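Plurnadex Support
Ticket 755: Towel episodes being dropped at upload, grasp labels out of step
Opened by: Lise Landry, Gilthorpe site
Handled by: Hirkholm data tools desk
Priority: Normal
Status: Resolved, kept open for the documentation change
Date opened: Friday, February 14, 2020

Original message

Hello all,

First off, thank you for the help with the login trouble back in December, which has behaved itself ever since. I'm sorry to be back so soon with something knottier!

We're collecting demonstrations for the towel folding set. One person drives the arm by hand through the leader, a second person keeps an eye on the recorder, and every attempt gets saved as one episode. This morning we recorded 40 episodes, and when I pushed them up to Plurnadex, 9 came back with the message "episode rejected: gripper state inconsistent with label." The other ones went through without a murmur.

I spent my lunch going through the rejected ones, and as far as I can see there is nothing the matter with the demonstrations. The operator comes down, closes the fingers on the cloth, lifts, folds it over, lets go and backs off. They're nice episodes, some of the nicest we've done, which is partly why I'm writing instead of just throwing them out and recording more. I'd hate for the model to miss out on the good ones and learn from my clumsy ones.

What I've tried so far:

Restarted the recorder and uploaded one of the nine by itself. Same message.

Uploaded the same episode from the other workstation, in case it was something to do with my machine. Same message.

Opened the label file next to the gripper log. The labels say "grasp" from the moment the fingers start closing. The log has a column called grip_state, and in the rejected episodes it stays at 0 all the way through, even while the towel is plainly being carried. In the accepted episodes it goes to 1 and stays there until the release.

I haven't touched any of the settings, and I'd rather not poke around in them without somebody holding my hand.

Thanks so much,
Lise

Reply from Hirkholm data tools desk

Hi Lise,

Good to hear from you, and thank you for laying it all out so clearly. You've done half the work for us by lining the label file up with the log.

Your hunch that the demonstrations are fine sounds right. The upload check compares two things: the label track, which says when the operator was grasping, and grip_state, which the recorder works out by itself. If the label says "grasp" and grip_state never agrees at any point in the episode, the whole episode is turned away. It was written with blocks and cups in mind, where the fingers stop a good way short of closed because there's something solid between them. The recorder sees that gap, decides an object is being held, and writes a 1.

Cloth is a different story. A single thickness of towel hardly holds the fingers apart, so the recorder thinks they have closed on nothing and leaves the value at 0. If the operator gathers up a thicker bit, there's enough bulk to get past the threshold.

Could you do a couple of things for us when you have a minute? Send over the raw logs for two rejected episodes and two accepted ones, and for each of the four tell us how the towel was picked up, whether by a flat edge, a corner or a rolled bit. A still from the workspace camera would be a great help too. Please don't delete anything in the meantime, even the rejected ones.

Reply from Lise Landry

Hello again,

Logs are attached, all four of them. I went back over the recordings to see how the pickups were made, and I think you've put your finger on it. In both of the rejected ones the operator caught the towel by a thin, flat edge. In both of the accepted ones there was a nice fat roll between the fingers, and you could probably have closed them on it with your eyes shut and still gotten a 1.

The still I've put in has the fingers down at the left edge of the towel, with the cloth pinched up into a little curl between them. 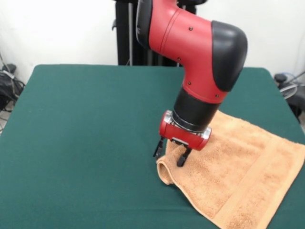 Do we have to record the rejected episodes again?

Keep the ones you have, because the joint positions, the camera streams and the operator labels are all intact, and only the grip_state column needs to be worked out again from the raw finger positions.

Reply from Hirkholm data tools desk

Hi Lise,

Thank you, those logs were just what we needed. I've gone through all four, and the numbers agree with your account of the pickups. In the rejected pair the fingers come to rest just under the threshold, and in the accepted pair they stay comfortably over it. Nothing is broken at your end.

Now for the hand-holding, as promised. Please go in this order:

1. Close the recorder completely. It rewrites its settings when it shuts down, so a change made while it's running will be lost.

2. Open the task profile for towel folding and look for the line object_type. Yours will say "rigid," the factory setting. Change it to "cloth" and save.

3. Start the recorder again and check that the task banner says "cloth" before you record anything.

4. Select the rejected episodes in the episode list and choose Recompute Gripper State. Your operator labels won't be touched.

5. Upload one of them alone. If it's accepted, send the rest.

With the cloth setting, the recorder stops relying on the finger gap alone and looks at the closing command and the motor current as well. One small warning: it takes a moment longer to decide, so grip_state may turn to 1 slightly after your label says "grasp." The upload check allows for this, and the training side goes by the label anyway.

Please leave the accepted episodes as they are for now. I'd like to ask Leinonen, where the training runs are done, whether they want the whole set recomputed so it all matches.

Reply from Lise Landry

Good afternoon,

Well, I did everything in order, and I'm happy to say the first one went through on the first try! Then I sent the rest, and all but one were accepted. The holdout gave me a different message this time: "label track ends before episode."

I had a look, and this one is our own doing. The operator let go of the towel and pressed the end-of-label pedal, but the recorder was left running while we chatted about whether the fold counted as a good one. So there's a long tail where the arm isn't doing anything at all. Is it all right to trim that off, or would you prefer that I mark the episode as bad and move on?

While I have you, a question from the operators. They've gotten into the habit of going for the thick rolled pickup every time, since word got around that those were the ones being accepted. Should I let them carry on?

Reply from Hirkholm data tools desk

Hi Lise,

Hooray! Very glad to hear it.

Trimming is fine. Use Trim to Label in the episode menu and leave the padding at 2 seconds, so the arm's retreat is kept. Please don't cut the files by hand, as the camera streams and the joint log have to be cut at the same timestamps.

As for the pickups, I'm so glad you asked, and please do tell everyone to go back to picking up the towel however comes naturally. If every example starts with a thick roll, the policy will have very little to go on when it meets a flat edge, and it will meet plenty of those. Thin edges, corners and rolls are all welcome. A pickup that slips and gets tried again is useful too, as long as it's labeled as a retry and the operator carries on to the finished fold.

Leinonen have written back as well. They'd like the accepted episodes recomputed under the cloth setting so the column means the same thing throughout. You can do it in one go with Select All, and it can run overnight.

Reply from Lise Landry

Trimmed, uploaded, accepted. I've started the recompute on the others and will look in on it first thing. I've also taped a note above the leader arm telling people to pick the towel up any way they like, and it has gone over very well with the operators, who had been getting a bit stiff about it.

One last suggestion, if there's a place for such things. It would be lovely if the recorder asked about the object type when you set up a new task. I never knew the line was there.

Thank you again for being so patient with me.

Internal note, Hirkholm

Cause: object_type left at the default in the towel task profile. Data recovered, no episodes lost. Setup guide to get a paragraph on cloth tasks, with a pointer to Recompute Gripper State. Lise's request for a setup prompt passed to the recorder developers. Rejection message to be reworded so that it names the profile setting. Ticket stays open until the guide page is up.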